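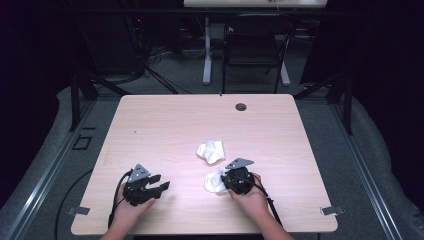 The Wirnier top in pale woodgrain, cable hole toward the back edge.

Wirnier Clip-On Table Top: Is a Plain Board Worth $83?

Review by Joanne Treloar
2025-05-30

I have a drawer of product cards that use the word "workspace" when they mean "flat bit of board," and the Wirnier card has gone in there with the others. The top itself has been in use since October. It's fine. I want to be clear about that early, as the rest of this may sound harsher than I mean it to.

What you get for $83 is a rectangular top with a pale woodgrain finish, a round dark grommet for cables, and two small gray metal clips. You supply whatever it sits on. The Endmont store in Ferkbridge had it next to the folding tables, and I think plenty of shoppers will put it in the cart believing it has legs. The box does say "top only." It says it on the end flap.

Looks

The showroom piece looked like light birch. Mine looks like that too, some of the time. Under other lights it goes distinctly pink, and if you are trying to match it to shelving you already own, take a shelf bracket or a drawer front along with you and hold them together by a window. Wirnier calls the color "natural." I'd call it close to natural.

The grain is faint, and I count that as a plus. Cheap printed grain usually shouts at you. On the other hand, a plain pale surface shows every mark, and there's a little dark speck on mine that I have gone after with a damp cloth more times than I care to admit. It isn't dirt. I didn't bother returning the top over it, though for this money I shouldn't have had to think about it.

White things vanish on it a bit, too. Paper, tissues, a folded rag: fine in daylight, harder to pick out late in the afternoon. If you mostly sort laundry or wrap parcels you won't care. If you cut paper patterns you might want a darker surface.

The clips

One goes on the left edge and one on the right, near the front corners. They stick out. Not far, but enough to catch a sleeve, and enough that you can't push the top flush against a wall or another table on either side. The instructions show them sitting almost flat. I followed the instructions twice and got the same result both times.

They do hold. I lean on the front edge when I'm working and the top hasn't crept. With both clips at the front, though, I expected some lift at the back, and if I press down hard on the front I can feel a very slight give. A second pair for the rear corners would settle it. Wirnier doesn't sell them separately, or didn't when I wrote to ask. The reply I got suggested I buy another top.
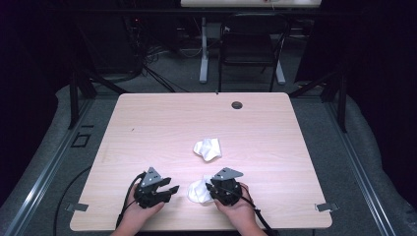
Wiping down is where the finish earns back some of its price. I use the cheapest wipes I can get, the kind sold in a box of 400, and the surface comes clean in a couple of passes without streaking. Coffee came off. Washable marker came off. A ring from a glue bottle needed a fingernail first. The card says "stain-proof," and I don't believe that of anything you can buy for a house, so I tried tomato sauce overnight on a corner I don't look at much. It left a very pale orange shadow that faded after a few days. Call it stain-resistant.

The edges worry me more. Water sits along them if you're careless, and boards like this tend to swell there first. Mine hasn't so far, but I dry the edges every time and I doubt most people will.

The cable hole

I was ready to dislike this and mostly don't. It's toward the back, small and tidy, and a lamp cord goes through with no fuss if the plug is slim. A chunky power adapter won't fit, so you end up feeding the thin end up from underneath. Anything you plug in at the front of the table will still have its cord hanging over the front edge, whatever the card says about a "cable-free surface." One hole can't do that.

Compared with the Leung

The obvious rival is the Leung top, which my sister has. Hers is heavier and comes with proper screw fixings, so it feels more like furniture. It also scratches if you look at it wrong, and hers has no cable hole at all. To take it off you need a screwdriver and somebody to hold the other end. The Wirnier comes off in a minute by yourself. I move things around a lot, so I'd still choose the Wirnier, but for a table that's going to stay put I would go with the Leung.

Who should buy it

Anyone who already has a solid base and wants a clean surface for folding, sorting or small craft jobs. I wouldn't get it for sewing machines or anything that vibrates until they fix the business with the rear corners. And I wouldn't pay full price. Endmont marks these down now and then, and the marked-down ones I saw had dented boxes and nothing else wrong that I could find.

Check the surface for specks before you leave the store. They'll open the box if you ask.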